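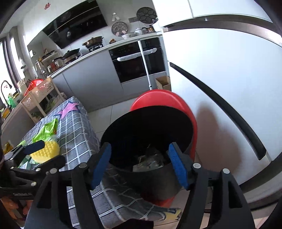
Can you teach a robot to put rubbish in a bin without having the robot in the kitchen with you?

A good part of the job can be taught that way. You carry the gripper by hand, do the task yourself over and over, and keep the recordings for the robot to learn from later. The bit that can't be done without the robot is finding out whether it learned the right thing.

Enik: end of term report
Stitham College robotics club, Plandow

Why we picked rubbish

Last year's club built a line follower, and it was great fun, but it only ever lived on a sheet of white card. We wanted something that had to cope with a real home. Wrappers and plastic bags seemed perfect because they never look the same twice. A wooden block has the decency to keep its shape - a crisp packet does not.

We called the project Enik and ran it for 6 weeks. Everyone got a turn on the gripper, including the two of us who had joined to do the programming and swore we wouldn't touch the hardware.

How we recorded

Each take started with the fingers open, a little way off from the wrapper. You closed on it, lifted, moved over the bin, opened, and held still before stopping the recording. We forgot the holding still part at first, and those early takes end in a blur of kitchen floor. After that we wrote HOLD on a sticky note.

We made 35 takes in all and threw out 3. One had no sound or picture for the second half, and the other two were spoiled by the person holding the gripper talking to somebody and waving it about while they did.

Cutting the good takes into stills gave us 1683 to label. We used Vũ, the labelling program our club wrote in the spring, which is slow to open but really nice once it gets going. Labels were kept simple: fingers open, fingers closed, item held, item let go.

What was hard

Soft plastic, by a mile! Letting go of it is a much bigger problem than picking it up. We had assumed that once the fingers were over the bin and open, the job was done, so our first set of labels said "item let go" the moment the fingers parted. Then we went back through the stills and argued for a whole lunchtime about what counted.
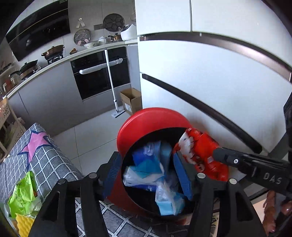 Our rule for "in the bin" had to be rewritten from scratch. The first version only asked where the fingers were, and the second asked whether the item was touching the inside. Neither deals with something like the crumpled red and white bag hanging over the rim, with part of it up against the right-hand blue pad. Are the fingers open? They are. Is the bag in the bin? Half the club said yes and the other half said absolutely not. We ended up adding a fifth label, "on the rim", and going through everything again, and it was worth the extra evening.

The other surprise was how much a full bin changes things. With plenty of plastic already inside, a new wrapper is hard to pick out from the ones under it, even for us, and we knew what we were looking for.

What we'd do next

We'd like to record in more kitchens, with bins of different colours and heights. A matt bin would be interesting after a shiny red one. We also want a proper test on the club's arm, which was in bits for most of May and only has two working joints at the moment. The new motors are on order, and the labelled set is saved on the club drive in the Enik folder, with the old four-label version next to it in case anyone wants to compare.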